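Drivers and walkers wanted: help us find out what people do at the school crossings on Benítez Road

Hi! I'm Su-chen Chiu, and for the last couple of years I've been the person standing near the corner of Benítez Road with a clipboard and a folding stool. If you've driven past the elementary school at drop-off time and wondered what on earth I was writing down, it was you. Well, your car. I was counting who stopped for the crosswalk and who rolled on through.

Now I need a lot more than what I can get from a stool, so I'm looking for people who use that road to come and take part in a study. It pays a bit, it doesn't take long, and you don't need to know anything about traffic. If anything I'd prefer you didn't.

What it's about

The town put in three kinds of crossings along the same stretch a while back. There's the plain painted one by the school, the raised one by the library, and the one with flashing yellow lights down by the Geker bakery. Same road, same posted speed, more or less the same drivers every morning. For somebody like me that is pretty close to heaven. I want to know where drivers look as they come up to each one, when they ease off the gas, and what the people waiting on the curb are thinking before they step out.

Walkers and drivers tell very different stories about the same moment. A driver will say "I slowed way down for her," and the woman on the curb will say "he wasn't going to stop, so I waited." I have pages and pages of this. What I don't have is both halves from enough people, collected the same way, and that's why you're reading this.

Who I'm looking for

I need 200 people altogether. A bit under half of those will be walkers, and the rest drivers. You can sign up for either group but not both (sorry, I know some of you do both before breakfast).

For the driver group you should be 18 or older, have a current license, and drive Benítez Road at least twice a week in something with four wheels. Pickup, minivan, your mother's sedan, all fine. If you drive a delivery route I would especially love to hear from you, and we can work around your shift. I'm also short on drivers over 65 and on people who got their license in the past year.

For the walker group you should be 18 or older and cross Benítez on foot at least once a week. Wheelchairs, walkers, canes and strollers are very welcome. The raised crossing in particular has gotten mixed reviews from people on wheels and I want to hear them properly.

I can't take you if you work for the town's streets department, or if you get carsick or dizzy in front of screens (driver group only). Glasses and contacts are no problem, though very strong bifocals can confuse the eye tracker, so mention them when you write.

What you'd be doing

Drivers come to our place once, for 90 minutes. We start with coffee and a form. Then you sit in the driving simulator, which is a real car seat and a real steering wheel in front of some big screens, and drive a copy of Benítez Road a number of times while the eye tracker notes where you're looking. The software is called Flostivlow and the road in it is surprisingly good, down to the dip in front of the dentist's office. You get a practice drive first and breaks whenever you want one. Afterward Chia-jung Lo, who built the copy of the road and will be running the sessions with me, sits down with you and plays back some of your approaches so you can talk us through them.

Walkers meet me outside, at the library end. We walk the stretch together and use all three crossings, at your speed, and you tell me out loud what you're noticing. I'll be recording your voice with a little clip-on microphone. It takes less than an hour unless we get talking, which happens. If it's pouring we reschedule. If it's drizzling I bring umbrellas, and frankly I'd like a few drizzly ones.

Nobody is being graded. I'm not the police, I don't share names with the police or your insurance company, and I truly do not care if you've had tickets. If you tell me you never stop at the painted one, I'll write that down and thank you.

What you get

Drivers get $94. Walkers get a gift card for the bakery and my sincere gratitude, and before you write in about the difference, I know. The simulator sessions are longer and come out of a separate grant with its own rules about payment. I asked.

You can stop at any point for any reason. If you're a driver and you stop partway because the screens make you queasy, you still get the full amount.

What happens to your information

Your recordings get a number in place of your name the same day. The list that matches names to numbers is kept on paper in a locked drawer and gets shredded when the study closes. What we publish will be group results and a few short quotes, and you can ask me to leave your words out of the quotes. I'll send a plain summary to everybody who took part, and the same summary goes to the town, which is deciding what to do with four more crossings on the north side.

When and where

Driver sessions start in March. We have early slots at 7 a.m. for people who want to come before work, and evening ones that start at 6. Walker sessions are mostly around drop-off and pickup, when the road is busy, but I keep a few for the quiet middle of the day.

The simulator is at Ovier, in the long brick building behind the tire shop. Come in by the side door, not the loading dock, and follow the green tape on the floor past the workshops until you hear the coffee machine. Parking is free and there's a bus stop right out front. There are no stairs on the way in. We have a corner with crayons and books if you need to bring a kid, but somebody will have to come along to keep an eye on them, as Chia-jung and I will both be busy with you.

How to sign up

Call or text me at the Ovier front desk number and ask for the crossing study, or drop a note in the box by the side door. Tell me your first name, which group you want, how often you use the road, and a couple of times that work for you. Please don't send me your license number, I don't want it. I answer everything myself, usually in the evening, so give me a day or two before you decide I've ignored you.

And if you don't fit either group but know somebody who does, pass this along. The crossing guards have already taken a stack of flyers and I printed 900 of the things, so I have plenty if your shop or church or laundromat has a board.

Around Ovier
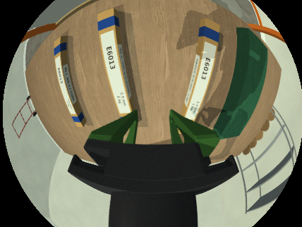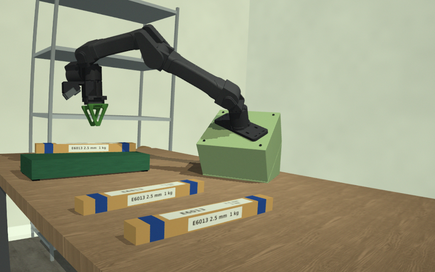
Wooden tabletop, Ovier.

Can I take part if I only moved to town recently and don't know the road very well yet?

Please do, as long as you're already driving it twice a week or crossing it once a week. Newcomers often look in different places than people who've used a road for years, and I have hardly any of them signed up so far. Just mention when you moved here in your note so I can mark it on your form.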